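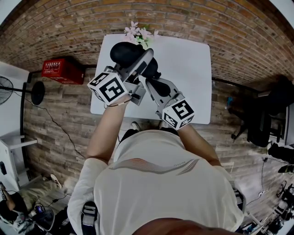

Progress report to the Zedberg Fund, second period
Prepared by Poonam Tiwari, programme coordinator

Work in this period was concentrated on measles catch-up vaccination in the three districts of Maldonado. We planned 2400 doses and have given 2364 of them, so we are slightly under the target. The difference is mostly from the hill villages, where the road was closed for part of July and the team had to turn back two times.

The second mobile team started in Brendaleo after the training was finished. It has 6 nurses and one driver. They visited 68 villages, and in the larger ones they stayed until 7 in the evening, as parents had asked us in the first period. Attendance after 4 pm was better than we expected.

Cold storage remains our main difficulty. The refrigerator at the Drurnari health post failed once and 105 doses had to be discarded. These are not included in the figure above. The district office has lent us a replacement, but it is small and we can keep only one week of supply in it. I would like to ask for your agreement to move the unspent part of the printing budget to buy a new one. The quotation is in Annex B.

The paper registers are now copied into the district system every two weeks. We are still behind with Drurnari, where the clerk's post is vacant.

In the next period we will return to the hill villages first, and then begin with second doses in Brendaleo. The financial table will follow separately when the bank statement has arrived.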